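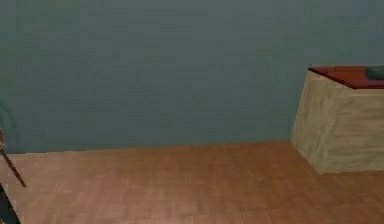
Home News Recipes Events Contact

Bean soup cook-off moves to Eichhorn hall in Pornville

Last updated: August 7, 2018
2 min read

Pornville's bean soup cook-off has a new home. Organizers confirmed the move to the Eichhorn hall this morning. Same rules as before, bigger pots. Entry forms at the Nimska bakery, front register, or at the hall.

Cooks bring their own beans, soaked overnight if they want them soaked. Dried only, no cans. That rule caused some grumbling in April and it's staying. Ham, smoked turkey or no meat at all, all fine. Pressure cookers are allowed for the first time, but the lid has to be off and the soup on the stove for the last half hour so judges can check seasoning.

"People were asking for it, everybody has one now," said Dzintra Dambrauskienė, who runs the contest. "A slow pot still wins most years. We'll see."

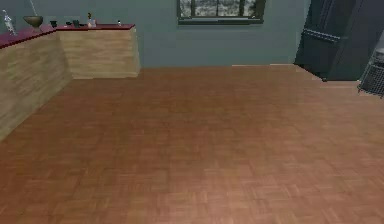 Judging is in two rounds, a spoonful each in the first, a full bowl for the finalists. Entries are by number, no names on the pots. Bowls go out from the L-shaped counter, the long side with the pale wood-grain front first, then around the turn along the back wall. Line starts at the near end. Please don't cut in at the corner. Spills on the parquet get wiped up right away, so tell someone.

Public tasting opens once the judges are done. There are 400 tickets, and 216 were gone by noon. A ticket gets you a bowl, bread from Nimska and a vote for the crowd favorite. Seconds if theres any left.
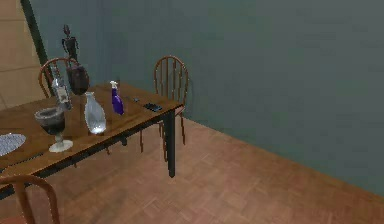 Voting slips go in the box by the door, one per ticket, and late slips don't count. Top prize is a stockpot from Cirkeo plus $118 in grocery money. Runner-up gets a sack of navy beans. Crowd favorite gets an apron and has to share the recipie, which we'll print here.

Cooks with allergens in the pot (celery, wheat, milk) need to write them on the card. Ask for a card when you hand in the form. Burners are first come, first served.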